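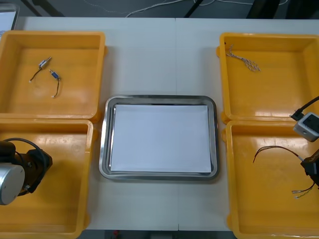 Yellow plastic bins and a steel tray on a white tabletop; the upper-left bin holds two small electronic components.

Lultarwood District Council
Small Electricals Reuse and Recycling Service: Frequently Asked Questions

Page last reviewed: Saturday, June 5, 2021

These answers cover household use of the service at the Pavwood and Matar sites. Businesses, schools and landlords should read the section headed Trade and commercial waste before bringing anything to either site.

Using the service

What is the Small Electricals Service?
It is a council service that accepts unwanted electrical items from households in the district. Items in working order are tested and offered for sale or passed to registered charities. Items that cannot be reused are sent for recycling.

Who may use it?
Any resident who pays council tax to Lultarwood District Council, or who lives in a household that does. Tenants and students are included. You may be asked to show proof of address. A council tax bill, a utility bill or a driving licence with your current address is acceptable. Bank cards are not.

Do I need to book?
Yes, for Pavwood. Slots may be booked online up to two weeks ahead, or by telephone if you do not have access to the internet. Matar operates without booking, but staff may ask you to wait or to come back later if the yard is full.

Is there a charge?
There is no charge for household items. A charge applies to home collection, as explained below.

May I bring items on behalf of someone else?
Yes, if that person lives in the district. Please bring a short signed note from them giving their name and address. If you are clearing the home of someone who has died, the note is not needed, but please mention it when booking so that a longer slot can be set aside.

May I come on foot or by bicycle?
Pedestrians and cyclists are welcome at Matar, where there is a separate gate on the station side. Pavwood has no footway beyond the weighbridge and can be reached by vehicle only.

What you can bring

Which items are accepted?
As a general rule, anything with a plug, a battery or a cable that one person can safely carry. This covers kettles, toasters, irons, hairdryers, radios, telephones, games consoles, keyboards, electric toothbrushes, battery-powered toys, hand-held power tools and table lamps. Loose cables, chargers and extension leads are also accepted.

Are small parts and loose components accepted?
Yes. Please put them in a closed bag or box. Parts cannot be tested for reuse and will be sent for recycling unless they are handed in together with the item they belong to.

Which items are not accepted?
Fridges, freezers, washing machines, cookers and televisions should be taken to the main household waste site. Smoke alarms, fluorescent tubes and gas cylinders have their own containers there and must not be left at Pavwood or Matar. Medical equipment on loan from a hospital or clinic should be returned to whoever issued it.

Is there a limit on how much I can bring?
The limit is 40 items per household per visit. Loose cables in a single bag are treated as one item. If you expect to exceed the limit, please telephone first.

Is there a weight limit?
Staff are not able to lift items out of vehicles. If an item needs two people to carry it, it is unlikely to be a small electrical and should go to the main site.

Should I remove batteries?
Remove them if this can be done without tools, and hand them to a member of staff separately. Please do not open sealed casings. If a battery is swollen, leaking or damaged, leave it in the item, place the item outdoors away from anything that can burn, and telephone for advice. Do not bring it to either site in your car without speaking to us first.

Do items need to be clean?
Items for reuse should be free of food, grease and dust. Please empty vacuum cleaners and descale kettles where possible. Items intended only for recycling need not be cleaned, but they should be drained of water and oil.

Do you need the original box and instructions?
No, although instructions are helpful for sewing machines, slow cookers and bread makers. Remote controls and removable leads should be taped to the item.

Personal data

Will you erase my telephone, tablet or computer?
Staff erase devices that are selected for reuse. Storage in devices that are not selected is destroyed during recycling. The council nevertheless asks residents to sign out of all accounts, remove memory cards and SIM cards, and carry out a factory reset before handing in any device.

What if the device will not turn on?
Please tell staff at the counter. It will be placed in a locked container and will not be offered for reuse.

Can I have a certificate of destruction?
Certificates are available for laptops, desktop computers and external drives. Ask when you hand in the device, as one cannot be issued afterwards.

Can I get something back if I handed it in by mistake?
Items become the property of the council on acceptance. Please telephone the same day. Staff will look for the item if it has not yet left the site, but return cannot be promised, and locked containers will not be opened.

Buying from the reuse shop

Where is the shop?
The shop is at Matar, to the left of the main gate. There is no shop at Pavwood.

Are the items safe?
Every mains item on sale has passed an electrical safety test and carries a dated label. Please do not buy an item if the label is missing, and let staff know. Battery-powered items are checked for damage and tried out before they go on the shelf.

Is there a guarantee?
Mains items may be returned within 29 days with the receipt if they stop working. The shop will offer an exchange where one is available, or otherwise a refund. The label must still be attached. Items sold for spares are marked as such and cannot be returned.

Can I reserve an item?
Reservations are not taken. Large pieces of audio equipment may be paid for and left until closing time on the same day.

How may I pay?
By card only.

Why are some items never in the shop?
The council does not sell electric blankets, child car seats with electrical fittings, hair straighteners without a working automatic cut-off, or any heater that has been altered. These are recycled regardless of condition.

Home collection

Can you collect from my home?
Collection is available to residents who cannot reach either site because of age, illness or disability. It is carried out for the council by Bivico, whose crews carry identification. The charge is £29 for each visit and is waived for households receiving council tax support.

Will the crew come inside?
No. Items should be left in a dry place near the front door. If you cannot move them, please say so when booking and a suitable arrangement will be discussed.

What happens if I miss the collection?
The crew will leave a card. One further attempt will be made without charge. After that, a new booking is required.

Trade and commercial waste

Can my business use the service?
Not as a household user. Businesses may apply for a trade account, which costs £159 a year and permits deliveries to Pavwood by appointment. A waste transfer note must be completed for every delivery.

I run a business from home. Which rules apply?
Items used in your household are household waste. Items used for the business are trade waste, even if they are kept in the same room. If an item was used for both, please ask before you travel.

Are landlords treated as businesses?
Yes, for items supplied with a let property. Tenants may bring their own belongings as residents.

Do schools and charities pay?
State schools and registered charities may apply for an account free of charge. The council can also pay grants of up to £1000 to groups in the district that run repair sessions open to the public. Application forms are issued each June.

Visiting the sites

Are children and dogs allowed?
Children must remain in the vehicle at Pavwood. At Matar they may enter the shop with an adult. Assistance dogs are welcome at both sites, and other dogs should stay in the vehicle.

Is there help for disabled visitors?
Staff will take items from your boot if they are light enough for one person to lift. Please ask at the gate, or mention it when booking. The shop has level access and a hearing loop at the till.

May I take items that other people have left?
No. Removing items from containers is dangerous and is treated as theft.

Comments and complaints

How do I make a complaint?
Please speak first to the site supervisor. If the matter is not settled, write to Busisiwe Ndlovu, Reuse and Recycling Manager, at the council offices, giving the date and site of your visit. Complaints are acknowledged within five working days.

Can I ask for this page in another format?
Large print, audio and translated copies are available from the council's contact centre and from the public library.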